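Moving an old phone off its stock software
June, posted by the blog owner

I still use a Tivero as my second phone. The last official update came two years ago, and since then it has been getting slower and running out of room. Last month I decided to put a clean build on it and write down the steps while I remembered them.
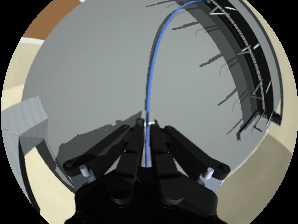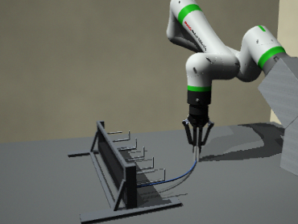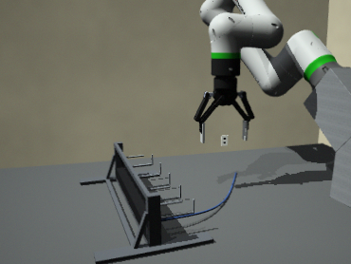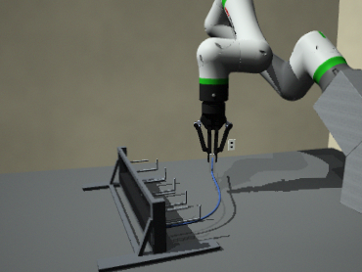

The build I picked is called Plukia. The download is 943 MB, and the add-on package with the store apps is another 291 MB. Get both onto your computer before you touch the phone. I did it the other way the first time and ended up with a wiped phone and a slow connection.

Back up everything first. Unlocking the bootloader erases the internal storage, photos included. I copied mine to a memory card and then took the card out.

After that, charge the phone, turn on USB debugging and plug it in. On my laptop the phone didn't show up until I installed the Sodico driver and changed to a different cable. The one I had been using only did charging.

Unlock, flash the recovery, boot straight into it, format data, then install the build and the add-on package in that order. If you let the phone restart between the build and the add-ons, the store app keeps crashing and you have to format again. The first boot took 5 minutes on mine and sat on the logo for most of that.

Calls, Wi-Fi and the camera all work. The fingerprint reader does not, and I couldn't get the FM radio to find anything. Battery life is a bit better than it was. I am still on the Chiba release and will try the next one when it comes out of testing.

Contact | Copyright, all rights reserved | Back to top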